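October, evening

Up at half six and the kitchen was cold. Put the heating on for an hour and then turned it off again, as the sun gets round to the back by nine and does the job well enough. Porridge, two cups of tea. The bread was stale but it toasted all right.

Drove over to Peststead in the morning to take back the curtain rail, which was 14 centimetres too short whichever way I held it. I had measured the window properly and then written down the wrong window. They gave me the money back without any fuss and I walked round the rest of the shop with it in my pocket, which is always a mistake. Came out with drawer liners, a pack of picture hooks and a new washing-up bowl. The car park was full by the time I left and it took me a good while to get out on to the Istum road. They have dug it up again by the garage.

Home by twelve. Soup for lunch, then I made a start on the small things, which I have been putting off since the move. The big furniture went in its place on the first day and has stayed there. It is the loose stuff that drifts about - pens, packets of this and that, brushes, batteries, the keys to things I no longer own. In the old house it all lived in one deep drawer and I never had to think about it. There isn't a deep drawer here.

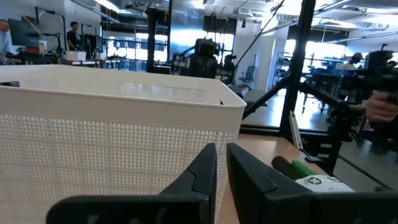

Sorting is slower than carrying. I can shift a box from one room to another in a minute, but opening it and deciding about every item takes the whole afternoon, and I get tired of making up my mind. My rule today was that anything I had to pick up twice went in a basket and would be dealt with from there. A white plastic one suits this best, the sort with small square holes all over the sides and a solid rim, as it weighs very little and I can see over the edge to what is in it. The holes are fine enough that a pen won't poke through. I don't like the wicker ones for this, they shed bits and catch on my sleeves. A pale wooden tabletop is good to work on as well, because dark things show up on it straight away and don't get missed.

By four I had got through two boxes. One was nearly all paper, and most of that was instructions for machines that stayed behind with the old kitchen. I found the guarantee for the Hanrahan kettle, which ran out long before the kettle did. Also a birthday card, never written, and a Delutness catalogue with the corner turned down on a page of garden chairs. I must have wanted them at the time. They were 80 pounds each, so I can see why I left it.

Threw out one full bag and started another. Kept more string than I meant to.

The drawer liners don't fit. They are too wide for the narrow drawers and will need trimming, and the good scissors have not turned up yet. Put them on top of the fridge for now.

Rain came on at five. Brought the washing in and hung it over the doors. The gutter at the back is still dripping on to the step, so I must ring about that in the morning. Read the meter while I had my shoes on and wrote the number on the calendar.

Egg and chips for tea. My back aches a bit from leaning over, and I think I would do better sitting down to it tomorrow. Three boxes left in the spare room, then the one marked 'misc', which I am leaving until the end. Bed at ten with the library book, 379 pages and I am only on the second chapter.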